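Bras robotisé au conditionnement des fruits : que deviennent les postes ?

Posté par Rowena Mercado dans Travail et métiers

Bonjour à tous. Je travaille depuis 4 ans chez Abella, nous préparons des coupes de fruits pour des cantines et des hôtels. En février la direction a installé un bras qui prend les fruits un par un et les change de bol. Chez nous on fait 2000 fruits par équipe, et on était 3 personnes sur cette table. Maintenant une seule reste à côté du bras, les deux autres sont passées à l'étiquetage.

La personne qui reste ne touche presque plus les fruits. Elle surveille, elle remplit les bols, elle appuie sur reprise quand ça s'arrête. Le chef dit que c'est moins fatigant, et pour les poignets c'est vrai. Mais avant, en prenant la poire dans la main, on sentait tout de suite si elle était trop mûre.

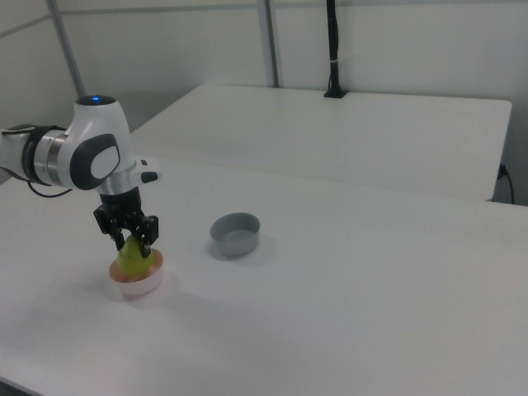 Dindo Saludo
Chez nous c'était pareil au début. Il faut demander par écrit qui est responsable du tri, parce que si une poire abîmée part chez le client, on va chercher l'opérateur et pas la machine. Nous avons obtenu que le contrôle de maturité soit fait avant le bras, par une personne, avec du temps compté pour cela. Demandez aussi la formation aux réglages. Chez Iritz, deux collègues l'ont suivie et leur fiche de poste a été changée – le salaire aussi, un peu plus tard. Sans la fiche, vous restez « aide » sur le papier et vous faites le travail d'un technicien.

Kristine Marquez
ça dépend de l'entreprise. Moi je m'ennuie devant, c'est tout ce que je peux dire.

Jayson Manalo
Je suis d'accord avec Dindo pour la fiche de poste. J'ajoute une chose : proposez une rotation. Rester toute la journée à regarder un bras, c'est dur pour l'attention, et le soir on a mal à la nuque. Nous changeons à la pause, étiquetage le matin et bras l'après-midi, ou le contraire. Le responsable ne voulait pas, il disait que ça fait perdre du temps. Il a accepté un essai et on continue comme ça. Pour les deux collègues déplacées, vérifiez si c'est écrit comme provisoire ou définitif, chez moi personne n'avait lu cette ligne.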